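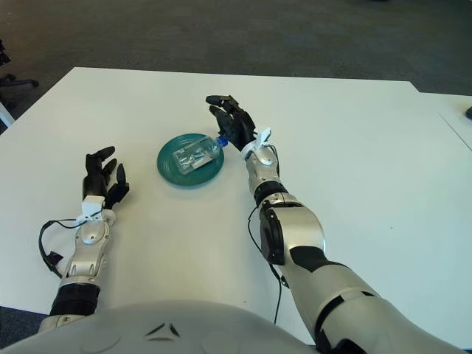
My sister thinks a water bottle needs a home the same way keys do, and when I told her I'd gone through four of them in one month she said the trouble was that I kept setting them down anywhere. She doesn't see why a person would carry one from room to room at all. Pick a spot, she said, and walk to it when you're thirsty.

I've been trying it since November. The spot is a plate. I didn't plan on a plate, but I had an odd one left over from the set I bought at the Kudley outlet, and it was sitting on the shelf doing nothing. A coaster is too small for a bottle that's lying down, and mine end up lying down a lot. A tray takes up too much table. A dinner plate with a rim is the right size, and the bottle doesn't roll off it.

The rolling was my main problem. I work on a white table that is very flat and very smooth, and a half-full bottle on its side will travel the whole length of it if you bump it. I lost one over the back that way and found it two weeks later behind the file boxes. I also had one leak onto a stack of forms from the Tikdale office, which had to be printed again at 20 cents a page.

Color helps too. A clear bottle on a white table is easy to miss when you're looking at something else. I tried a white plate first and kept reaching past it. A green one I can find without looking up.

I know the real answer is supposed to be a metal bottle. I had one. It cost more than I wanted to pay, it dented, and the lid smelled like old coffee no matter what I did to it. I went back to the plastic ones, which I refill for a few days and then recycle. The bin at the Kutbridge transfer station takes the bottles with the caps on now. For years they wanted the caps off, and there is still an old sign up by the gate that says so.

The rest of the table is under the same rule. Nothing stays on it overnight except the plate. Pens go in the drawer, mail goes in the basket by the door, and cups go back to the kitchen when I do. It takes me a few minutes at five o'clock. Some days I skip it and the next morning is worse.

The plate gets washed with the dinner dishes. I forgot for a while and it had a ring on it that took some scrubbing with baking soda.

My sister has seen it and says a plate doesn't count as a home. She wants me to get a hook and a bottle with a strap. I'm going to leave it the way it is until spring.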